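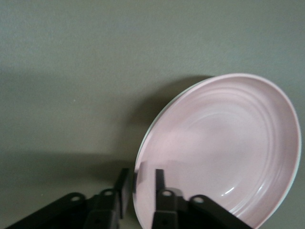
Pink bowl on the gray-green surface, ridges visible inside.

kilnshelf_406
Trying to decide whether to keep this style for everyday soup and cereal. The inside has concentric ridges stepping down toward the center, pink glaze, satin sheen. Mine came from Primell, no care sheet in the carton. Do the ridges hold residue after a normal dishwasher cycle?

plallside_dan
Depends on ridge depth. Shallow rings with a continuous glaze rinse clean. Oatmeal left to dry will sit in the low side of each ring. Soak 5 minutes, then use a soft brush in circles, following the rings.

grout_line
Disagree on the dishwasher. Satin glazes pick up gray marks from flatware faster than full gloss. Hand wash only. I retired a set from Daneshvar over this after 11 months.

kilnshelf_406
There's a grayish patch on the lower left of the inside in the picture. Metal marking?

plallside_dan
Looks like a reflection to me. Same glaze is throwing a white highlight on the lower right. Turn the bowl under a fixed light. A reflection stays put, a mark moves with the bowl.

grout_line
Agree on that one. If it does move, try a non-scratch cream cleanser and a damp cloth. No steel wool.

tilecounter
Has anyone stacked these? The rim is my concern, more than the rings.

plallside_dan
Stack with a paper towel between each. I keep mine four high in a Clinetthorpe rack, no chips so far.

grout_line
Four is too many for me. Two, and lift them out straight up instead of sliding.

kilnshelf_406
Turned it under the stove light. Patch stayed where it was. Keeping the bowl, will run it on the top rack and check the rings in February.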